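How to Get Musty Towels Fresh and Soft Again

My grandmother's linen closet in Dandley smelled like clean cotton and a little bit like cedar, and I have spent most of my grown-up life trying to get mine to smell the same way. For years I blamed the towels. I'd buy new ones, love them for a month, and then one morning I'd dry my face and there it was again - that sour, pond-like smell.

The trouble is mostly buildup. Detergent and fabric softener cling to the loops, body oils cling to the detergent, and pretty soon the towel can't soak up water or rinse clean. So what we're going to do is strip all of that out and start over.

What you'll need

White vinegar, the plain cheap kind
Baking soda
Your regular detergent (a lot less of it than you think)
A washer with a hot setting 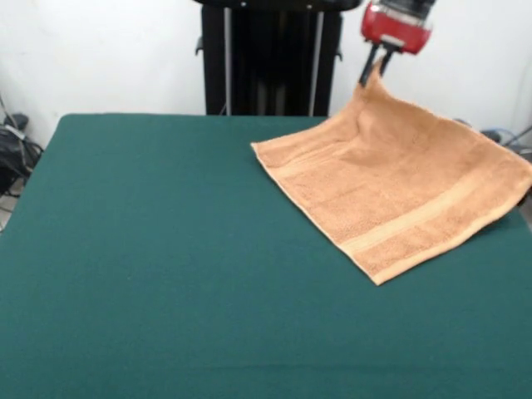 Before you start, look at the care tags. Most cotton towels are perfectly happy in hot water, but if yours has a fancy trim or a deep color, go with warm and wash it by itself the first time. I once turned a whole set of cream hand towels the color of weak raspberry tea, and I still have them, because they're good towels!

Step 1. Load the washer loosely, no more than half full. I know it's tempting to stuff them all in, but towels need room to move around.

Step 2. Pour in one cup of vinegar and run a hot cycle with no detergent at all. Please don't add bleach to this load or any other load with vinegar in it, as the two make a nasty gas together.

Step 3. When that's finished, leave the towels in, sprinkle in half a cup of baking soda, and run a second hot cycle. You may see some cloudy water if you have a window on your machine. Mine looked like dishwater the first time, and I was a bit embarrassed.

Step 4. Take the towels out one at a time and give each one a good hard snap. This fluffs the loops back up, and it's a nice way to work off a bad mood, too.
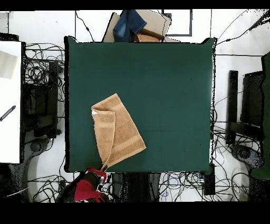 Step 5. Dry them all the way. Medium heat with a couple of wool dryer balls works well, and so does a breezy clothesline followed by 5 minutes in the dryer to take the stiffness out. Check the hems with your fingers before you fold anything - they hold on to dampness long after the middle feels done.

Keeping them that way

Use half the detergent you're used to and skip the softener. Hang towels spread out on a bar, and try to wash them after three or four uses. I repeat the vinegar wash every other month, and in November I do the guest towels as well, before the family comes.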